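Lirkcombe Open Tennis: Frequently Asked Questions

When is the tournament played?
The Lirkcombe Open is played each year in October, on the hard courts of the Piltudell sports park. Qualifying matches come first, and the main draw begins when qualifying is finished. The first match on each court starts at 10 in the morning.

Who can enter?
Any player with a valid license from their own national federation can enter. You do not need to live in the region. Juniors may play in the adult draw if a parent signs the entry form.

How many players are in the draw?
This year we accepted 176 entries for all events together. When an event is full, your name goes on the waiting list, and we will write to you if a place becomes free.

What is the format of the matches?
All singles matches are the best of 3 sets, with a tie-break at six games all. In doubles, a match tie-break to ten points is played in place of the third set. 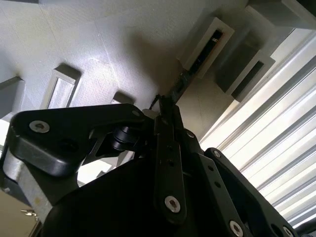
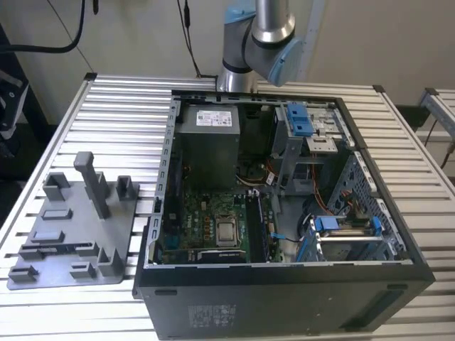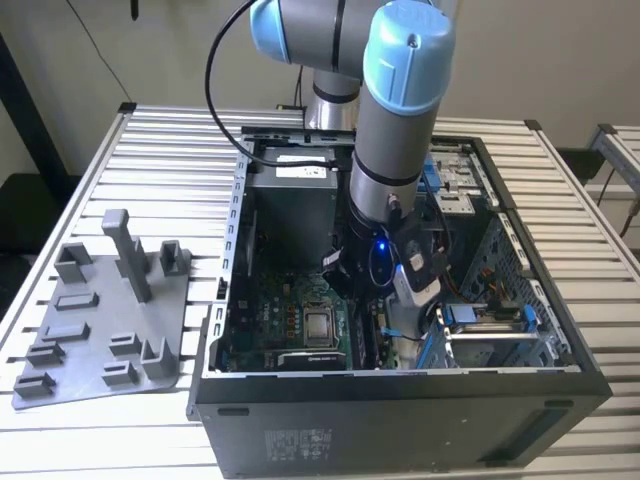
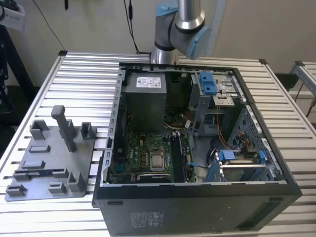

How are the draw and the results published?
The draw is made the evening before the first round by our referee, Jhonatan Arango, and anybody who wishes may come to watch. After each match the winner must bring the score to the referee's desk, and we put it on this website in the same hour. Please do not worry if a result appears late. The scores are kept on one desktop computer, and only one person can type at a time. If a score is wrong, tell the desk before your next match begins.

Is there prize money?
Yes. The total is 2000 dollars, divided equally between the women's and the men's singles. The doubles winners receive rackets from our sponsor Horusine.

Which balls are used?
We play with Demchenko balls in all the events. You receive new balls at the start of the match, and again if there is a third set.

What happens if it rains?
There are 2 indoor courts, and we use them first for the matches which were already started. The other matches wait. The referee gives new information at the desk every hour, so please stay at the park until he tells you that you can leave.

How late can I be for my match?
You have fifteen minutes after your match is called. After this time your opponent wins by walkover. If you have a problem on the road, telephone the desk, but the referee is not obliged to wait for you.

Do I need a ticket to watch?
No, entrance is free on all days. For the finals we advise you to come early, as the seats at the center court cannot be reserved. Dogs are allowed on the grass but not in the stands.

Can I get my entry fee back?
If you withdraw before the draw is made, we return the full fee. After the draw we can return it only with a note from a doctor.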